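Praying with the Psalms
Plellarside Evening Course, Session 2
Notes by Chrysanthi Drakos
8/2/18

The complaining psalms

Welcome back, and thanks to everyone who moved chairs last week. These notes cover what I plan to say tonight plus a few things I'll run out of time for, because I always do. Bring them again next session as we'll need the bit on Psalm 22.

If you missed session 1, the short version is that the Psalms are a prayer book and a song book at once, put together over a very long time by a lot of different people. Some are meant for a crowd and some sound like one person alone at night. We read Psalms 1 and 100 and argued pleasantly over what "meditate" means (muttering out loud was the winner, and I'm still fond of that).

Tonight is the grumpy end of the book. Scholars call these psalms laments. I grew up in a church where we sang the cheerful ones and skipped the rest, and I was well into my twenties before I read Psalm 88 all the way through. I remember checking whether a page was missing from my Bible! It just stops, in the dark, with no "but I will trust" at the end of it.

How many are there?

It depends who is counting and how strict they are, but laments are the biggest single group in the book. More than a third of the Psalms, on most counts. If you flick through at random you'll land on one pretty quickly. Try it at home.

They come in two sorts:

Individual laments, where the speaker is "I". Psalms 3, 6, 13, 22, 42, 88, 130.
Community laments, where it's "we". Psalms 44, 74, 79, 80.

The line between them is fuzzy. A psalm that says "I" can be sung by five hundred people, in the same way that a whole church can stand up and sing "Amazing Grace" without anyone feeling it's about somebody else.

The usual shape

Most laments share a set of parts. They don't always turn up in this order and some parts go missing altogether.

Calling on God. Usually very short, sometimes just "O Lord".
The complaint. What's wrong, and it can be about enemies, about the speaker's own body or heart, or about God.
The request. Look at me, answer me, get up, wake up.
Some words of trust. Often starts with "but" or "yet".
A promise to praise, or praise itself.

Psalm 13 is the one to learn this on. It's only six verses and every part is there. Please read it aloud, slowly, twice. Verses 1 and 2 ask "how long" four times, and I'd like you to notice who each question is about. The first two are about God (will you forget me, will you hide your face). The third is about the speaker's own pain and the fourth is about the enemy. So God gets asked first, and the enemy, who you'd expect to be the main problem, comes last.

Then verses 3 and 4 are the request, and verses 5 and 6 are the turn. "But I trusted in your steadfast love" in the NRSV. Check your own translation for the tense of that verb, because they differ, and it does change the feel of the thing. A few of you have the Good News and it'll read quite differently. That's fine, we'll compare.

What happens in the gap?

Between verse 4 and verse 5 of Psalm 13, something shifts, and the psalm doesn't say what. There are a few ideas going round.

One is that a priest spoke a word of comfort at that point in worship, and the written psalm simply doesn't include it. There's a nice example in 1 Samuel 1, where Eli tells Hannah to go in peace and her face is no longer sad. That one has been popular for a long time, though there isn't much direct evidence in the psalms themselves.

Another is that the praise was added later, after the trouble had passed.

A third is that praying the complaint all the way through does something to the person praying. I lean this way, but I know I lean this way partly because it matches my own experience, and that's a poor reason to be certain. My aunt used to pray in the car with the windows up, quite loudly, and she'd arrive at the shops in a much better mood than she left home.

You don't have to pick one. I'd be happier if you left a pencil mark in the margin there and came back to it.

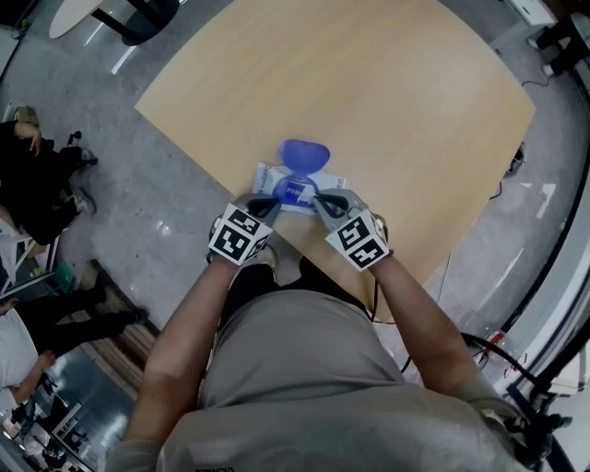

A heart-shaped piece with its blister pack on the table.

Psalm 88, the one with no turn

Read this one with somebody else if you can. It starts with God's name and the word "salvation" in most English versions, and that's the brightest it gets. The speaker is full of troubles, counted among the dead, cut off from friends. Three times he says he's crying out to God (verses 1, 9 and 13). He keeps turning up. The last word in the Hebrew is "darkness".

I've had people in earlier groups say it shouldn't be in the Bible. I've had other people, and one in particular when I was teaching up at Istden, say it was the only bit of the Bible they could bear to read for a whole winter. Both of those were said in the same room on the same night, and we had a long quiet cup of tea after it.

A few things to look for:

Who does the speaker blame? Go through and underline every "you".
What does he ask in verses 10 to 12? They're all questions. Do you think he wants answers?
Is there any confession of sin in it? (Have a proper look before you answer.)

That last question matters for anyone who visits the sick. Job's friends assumed that suffering must be somebody's fault, and God tells them off for it at the end of the book. Psalm 88 never says the speaker did something to earn his trouble.

Psalm 22 and the cross

Just an opening here, we'll do it properly next session. Matthew and Mark both have Jesus crying out the first line of this psalm from the cross. Some readers think he had the whole psalm in mind, including the praise at the end. Others think we should let the line be as awful as it sounds. I've heard good sermons from each side.

Before next time, read all of Psalm 22 and mark each place where the mood changes. There's more than one! It goes back and forth in the first half: complaint, then memory of what God did for the ancestors, then complaint again, then memory of being a baby and safe at his mother's breast. The big change is around verse 21, and translators handle that verse in different ways, so look at the footnotes.

A word on the nasty bits

Somebody will ask about Psalm 137, so I may as well put it in. It's the one that starts by the rivers of Babylon and ends with a wish so horrible that most churches leave the last verses out when they read it. My own view, and you're welcome to disagree, is that it's a prayer from people who've had terrible things done to them. The anger gets handed to God. The psalm doesn't tell anyone to go and act on it. I still don't find it easy to say out loud and I don't think I'd choose it for a Sunday morning.

If you have been through something that makes these psalms hard going, please feel free to step out for a bit tonight. The side door is open and the kettle is on.

Lamentations, briefly

There's also a whole book of this stuff. Lamentations has five poems over the fall of Jerusalem. The first four are alphabet poems in Hebrew, so they work their way from the first letter to the last, and you can see it from the verse counts even in English: 22 verses in chapters 1, 2 and 4, and 66 in chapter 3. Chapter 5 has 22 verses as well but drops the alphabet pattern. One idea I like is that grief needed a container, A to Z, and by the last chapter the container had given way. It's only an idea – don't quote me in an essay.

Tonight's exercise

You've got 30 minutes. Find a corner. Write your own lament using the five parts above, and keep it short, Psalm 13 length. A few hints from past years:

Be plain. "My knee hurts and I'm sick of waiting for the surgeon" is a perfectly good complaint.
You can write as "I" or "we". A few people find "we" easier, especially if they write about the drought, or the news.
If you get to the trust part and it isn't there, leave a line blank and go on.
You won't be asked to read it out. Anyone who would like to can do so before the closing prayer, and we'll just say "Lord, hear us" after each one.

For those doing the certificate

The essay is 3000 words, on one lament of your choice, excluding Psalm 13 since we've done that to death by now. Please include the text of the translation you're using. I'd like to see the shape of the psalm set out, one problem of translation or meaning discussed properly, and a page on how you'd use it with a real group. Two people have already asked if they can do Psalm 42 and 43 together as one poem. Yes, and tell me why you think they belong together.

The reading pack is on the Theodorakopoulos shelf in the library, bottom row, under number 1548. It doesn't go home with you, but the photocopier is next to the door. Chapters one and four are the useful ones, and chapter two is heavy going and I won't mind if you skim.

Those coming on the Prosinitz quiet day, I still need your lunch preferences. I asked in January and have had a reply from exactly the people who eat anything.

For next session: all of Psalm 22, marked up in pencil, and Psalm 130 if you have the time. Bring a hymn book if you own one, any colour, any age, and we'll go hunting for laments in it.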